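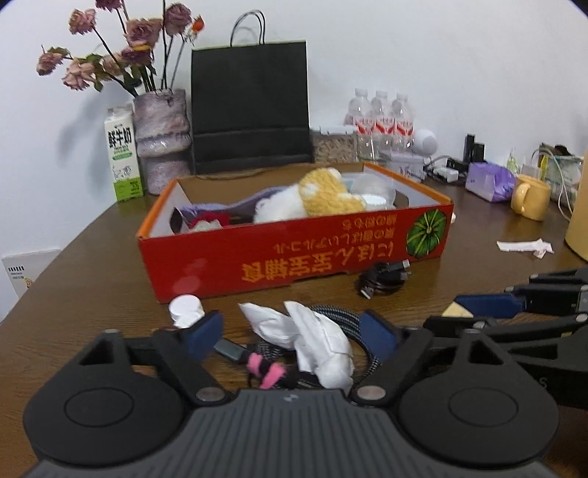
The red box, open, tissue and braided cable still on the table.

Boxes for Small Things, a gallery

Chrysanthi Andreadis keeps telling me that any mess can be cured with a box. I have my doubts. In my experience a box is where a mess goes to be forgotten until July, when somebody wants a charging cable and tips the whole lot out again. Still, I've kept my remarks short.

The red one is a food carton, going by the 宝宝辅食 on the front (baby food, more or less). It's wide and shallow, and I'll grant that you can see everything in it without digging. Whether thin cardboard lasts a year of being pulled off a shelf is another matter. My last one gave out at the corners. 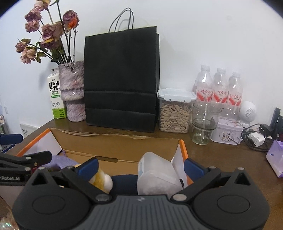 Soft things are where I'd expect a carton like this to earn its keep. Plush doesn't weigh anything and doesn't mind being squashed. Cables are worse, they creep over the sides and take everything else with them. Stelios Panagiotou swears by sorting by color, and I've yet to see him find anything faster than I do.

Chrysanthi says to give it 200 days. I gave the last system two. If the box is still in one piece by then I'll say so on this page.

Posted 2021-04-15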